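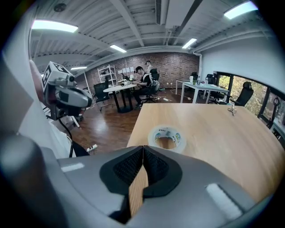

Marit Nordin
The Trirklow team requests comment on a proposed change to the relative pose estimator for two-gripper recordings. At present each device is localized separately and the two trajectories are aligned afterward. In the view attached to this post, the marker cube on the second gripper is in sight at the left while the packing tape lies just past the near finger pads. We propose to use such sightings as a direct constraint between the devices. The window would be 30 frames.

3 replies · 2 shares

Vaughan Bolger
I do not support this as a default. The cube often sits near the side of a wide lens, where our calibration is weakest. A poor constraint will pull a good trajectory off course.

Regula Zürcher
The objection is fair, but the solver accepts a weight for each detection. Please reduce the weight toward the image border and keep the term.

Vaughan Bolger
Weighting assumes the residuals are known. In Mahrous they are not logged. I ask that logging be merged first.

Marit Nordin
Agreed. Logging will go in as a separate request, and the constraint will remain behind a flag until 20 sessions have been replayed.

4 likes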